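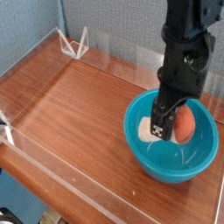 7. Teaching the planner about containers

Casta plans grasps on the open table without much help. Containers are another matter. Until you tell it otherwise, it regards a bowl as a solid lump and will politely refuse to put anything in one.

7.1 Open the Fedis console and load your saved table map.
7.2 Choose Add container, then click three points on the rim.
7.3 Set the floor height. Zero is the table, which the gripper will try to reach if you let it.
7.4 Set the rim clearance to 7 mm.
7.5 Save. Restart Casta, even though it says you needn't.

Note: the console listens on port 1059. If the page is blank, something else got there first.

7.6 Checking what the tracker sees
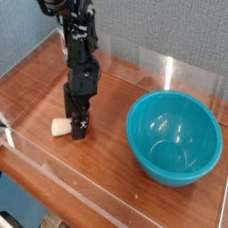

Fedis scores every outline it finds, and passes on only those that reach the confidence limit, set to 85 out of 100 at the factory. Shiny surfaces are its weakness. White highlights like those curving round the inside of the turquoise bowl can be scored as objects in their own right, and Casta will then plan a careful grasp on a reflection. Draw a mask over any that turn up in the object list. Crumbs are normally below the size limit and may be left to their own devices.

Caution: do not cure false objects by raising the limit to 100. The list will be beautifully clean and have nothing in it.

7.7 Two objects close together

If two outlines touch, Fedis may merge them and offer Casta one object of a shape not found in nature.
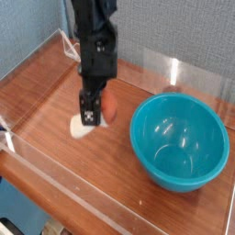

Turn on Split outlines, run the detection again and check that each item has its own number. If they still share one, move them apart by hand and save your pride for later. Error 108 means Casta has a grasp for an object that has since left the list. Press Clear plan, then Detect, in that order.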